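Ditell Shared Kitchen - monthly counter and wash-up check

Item 1. Counter surface free of cracks and chips. Passed on form 74. I'd like to know who looked, and with what light. A gray speckled top hides crumbs and small chips very well.

Item 2. Basin for hand washing up. Teal plastic, rolled rim, set on the counter with water in it. The form asks "basin in good order?" and gets a tick, same as the last 14 months.

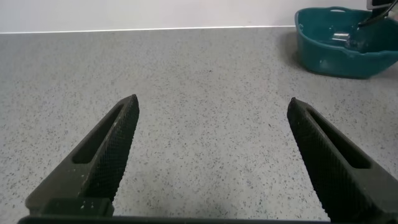 BOKVILLE, July

Item 3. Basins not left standing full. Ticked. Full by whose measure? The form gives no fill line.

Item 4. Joint between counter and wall sealed. Marked "fine" - not a word I accept on a checklist. Run a fingernail along it and write down what you find.

Item 5. Clear work space kept for hot pans. The Reinholz sheet wants 85 cm of open counter. No tape measure is listed among the tools used.

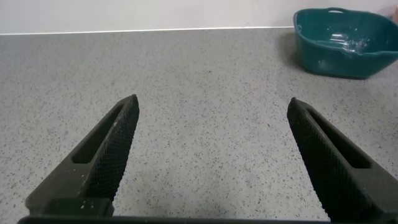
Pliltard: we have always judged the clear space by eye and had no complaints.

No complaints is a different thing from measured. Item 5 stays open.

Item 6. Counter wiped with cleaner, not just water. No initials. Open.

Next check goes on form 148. Bring a tape.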